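Home | Units | Timetable | Readings | Staff | Search

Week 5: Shared paths, verges and edges

Read the Ornham chapter before the tutorial. It runs to 56 pages and spends a good many of them on kerbs, for which the author has a regard bordering on the romantic.

1. The path as a room

Last week we treated the street as a corridor full of people arguing. A park path is quieter but follows the same rules. It has a floor, it often has walls, and the width of the floor tells people how to behave well before any sign does. Narrow paths make everyone polite. Wide ones persuade cyclists that they're alone in the world.

Designers who leave a wide path unmarked are trusting the public to sort itself out. The Cilow guidelines call this "negotiated movement". Anyone who has met a dachshund on an extendable lead will have another name for it.
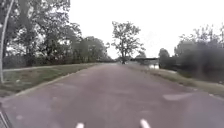

Fig. 5.2 Wide asphalt path with low kerb, grass verge and hedge on the left.

Look at the left side of Fig. 5.2 and note the order: asphalt, kerb, grass, hedge, trees. Each layer is softer and taller than the one before, if you forgive the grass. The brownish patches in the turf are worth a line in your notes. Trampling and dry soil can look much the same in a photograph, so don't build a theory of pedestrian behaviour on them. Several of you did last year.

The pale patch on the right of the asphalt could be worn paint or a repair. Either answer is acceptable. Certainty is not.

2. Field exercise

Choose a path at Staniforth or Mestano Reserve and pace out 123 metres of it. Draw one cross-section, verge to verge, at a sensible scale. Label surfaces and edges. Trees may be drawn as circles; I've seen your trees.

Add a commentary of around 670 words on how the edges steer people. The upper limit is 1000, and captions count towards it, as does anything in a suspiciously small font.

Bring the drawing on paper in October. Coloured pencil is fine, glitter pen has been tried.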